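Play Kitchen FAQ

Everything we get asked about toy kitchens, in one place
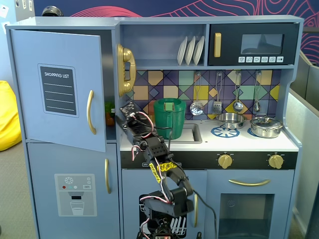 Blue-gray play kitchen with the fridge open and the utensils on their rail.

Our inbox fills up with play kitchen questions every winter, and we love it. We're the Okby Toy Library, we lend out big toys that families want to try before they buy (or that simply don't fit in an apartment for more than a few weeks), and play kitchens are by far our most borrowed thing. We've put them together, taken them apart, scrubbed them, glued them and eaten an awful lot of pretend soup. Last updated December 28, 2021.

BEFORE YOU BORROW

What age is a play kitchen good for?

We lend them for ages three and up, and they get used much longer than people expect. Three-year-olds mostly open and close doors. They put one thing in the fridge, shut it, open it, and are delighted to find it still there! Around four or five the restaurants start, with menus and bills and rules about who is allowed behind the counter. We have had a nine-year-old borrow one for a detective game where the kitchen was the crime lab.

If you have a younger child at home too, tell us when you book. We'll leave the small food pieces out of your box and you can collect them another time.

How much room do I need?

More than the kitchen itself. The doors swing out and somebody always wants to stand right in front of them, so leave enough clear floor for two children to pass each other with their hands full. Put it against a wall. A corner is fine, but check which way the fridge doors open first – if the hinge side is away from the wall you'll have a much easier time.

Do I have to put it together?

No. Kitchens go out assembled, and we bring the van. You do need to measure your stairs. We once carried a kitchen up to a fourth-floor landing on Hustby Road and carried it all the way down again, and it was nobody's favorite afternoon.

What does it cost?

Membership covers it. There's a returnable deposit for the large items, and the current amount is on the membership page. We have 40 large toys on the lending list right now and 649 smaller ones, and you can take a kitchen and up to five small things on the same loan.

How long can we keep it?

Six weeks, and you can renew once if nobody is waiting. The waiting list is longest in February, when everyone has been indoors for too long.

WHAT'S IN A KITCHEN

Do the lights and dispensers work?

It depends on the model. On many play kitchens the water and ice dispenser is a picture printed on the freezer door, with a glass already drawn in. Children hold a cup up to it anyway and make the noise themselves, and they're very good at the noise. We've stopped thinking of it as a missing feature.

Can we write on the shopping list on the fridge door?

Please ask us before you do. A door that looks like a chalkboard can be a real one, or it can be a printed label, and chalk on a printed label leaves a gray haze that takes ages to get off. What works on every kitchen we own is a strip of paper held on with low-tack tape. You can change the list every day, you can take it with you to the real store, and nobody has to erase "15 bananas" before they're ready to let it go.

Children who can't write yet draw their lists. Save a few of these, you'll be glad you did.

Why is there a telephone?

For taking orders! A wall phone is the best extra a play kitchen can have, in our opinion. One child cooks and another one calls in from the couch. Grandparents are brilliant at this game because they remember how you answered a phone on the wall. Plenty of kids have never held a curved handset before and will first try it flat against the cheek, like a cell phone. They get there.

What can go in the fridge?

Anything light that isn't real food. Felt vegetables, empty yogurt cups, wooden eggs. Toy potted plants seem to move in sooner or later as well, and we think that's perfectly sensible for a kitchen that needs fresh herbs. Please don't use it for real snacks. We found a cheese sandwich behind a shelf at check-in once and it had been there for some time.

Do we get plates and utensils?

Yes, every kitchen has a box of its own. Look at the card taped inside the lid, it tells you what should be there. The usual set is plates, a few pots, and hanging utensils like ladles and a spatula. The hanging ones matter more than you'd think. A tool on a rail gets picked up and used, and the same tool at the bottom of a box doesn't.

Can we add our own things?

Go ahead, but mark them. A dot of nail polish on the bottom is plenty. Otherwise your good measuring spoons will be off to live with another family (it has happened to two of us).

PLAYING

My child opened every door once and walked off. Did I do something wrong?

Not at all! This is really common on day one. Take most of the accessories away and put back just a pot, a spoon and a plate. Then sit down nearby and be hungry. Don't suggest anything. Say you'd love some soup, and wait. If that doesn't do it, bring out one new thing every couple of days.

What are good pretend ingredients?

Our favorites, all tested at the library:

Pom-poms for peas and meatballs
Strips of yellow felt for noodles
Big buttons for cookies (over-threes only)
Cut-up sponge for cake, bread and tofu
Crumpled green tissue paper for salad

Dry rice and lentils are lovely to scoop but please keep those for a tray on the floor, away from our kitchens. They get down into the hinges and we can't always get them out.

Can we use real water?

In a plastic dishpan on a towel next to the kitchen, sure. In the kitchen itself, no. Many of them are made of board under the paint, and once the board swells there is no way back.

Two children, one kitchen, a lot of shouting. Help?

Give them different jobs at different ends. One has the fridge and the phone, the other has the stove and the microwave, and anything that has to get from one end to the other must be asked for politely by the head chef. Swap when a timer rings. A real kitchen timer with a loud bell is much more respected than a parent.

TIDYING AND CLEANING

How do we keep it from becoming a pile?

Give each thing a spot that a child can see. Plates stand up on the open shelf, tools hang on the rail, food goes in the fridge, and everything left over goes into one bucket or basket on the counter. We like the single bucket very much. At bedtime you say "anything without a home goes in the bucket" and it's done in a minute or two. You sort the bucket when it's full.

Some families take a photo of the tidy kitchen and tape it to the side. Works nicely from about four.

How should we clean it?

Wipe it with a damp cloth and a drop of dish soap, then go over it again with a dry one. Gold-colored handles show every fingerprint, so a soft dry cloth is the thing for those. No scouring pads and no bathroom sprays, please. For sticker residue, rub a little cooking oil on it, leave it for ten minutes and wipe.

Colorful patterned backsplashes hide smears wonderfully well, right up until the sun comes in low. Have a look at them before you bring the kitchen back.

A handle has come loose. Should we fix it?

If it's only a screw, tighten it by hand with a screwdriver and stop when it's snug. A power drill will go straight through the thread. If the screw turns and turns, leave it alone, put the handle in the accessory box and tell us. We check 181 screws across our kitchens every January and we have spares of nearly everything.

Something has gone missing. Are you going to be cross?

No! Small parts disappear, and most of them come home eventually from under a sofa. Tell us at check-in so we can replace the piece before the next family gets the box. We only charge for whole pots, phones and doors. (Yes, a door. It was found.)

GIVING AND BUYING

Do you take donated kitchens?

Gladly, if all the doors are there. Scratches and faded paint are no problem, our workshop evening at the Hjaltadóttir Hall lives for that sort of thing. We can't take anything that has been stored damp. Send us two photos, one of the front and one of the back panel, and write BRALO SHELF in the subject line so it lands with the people who look after the large toys. The Bralo shelf is simply what we call the back wall of the storeroom, where the large toys live.

Can we buy the one we borrowed?

Sometimes. We sell a kitchen or two each spring to make room, and members who have borrowed that one get first say. Put your name down with the number on the sticker underneath. Last year's blue one was number 759 and had eleven families after it, so don't wait too long.

Which kitchen should we get if we buy new?

We don't recommend brands, but we'll happily tell you what has held up here. Pick doors that close by themselves or with a magnet, handles fastened with two screws, and a counter deep enough to put a pot down with space left for elbows. Open shelves are better than closed cupboards for younger children. Come in and slam a few doors before you decide, everyone else does.

My question isn't on the list.

Write to us or ask at the desk during opening hours. If we get the same one three times, it goes on this page.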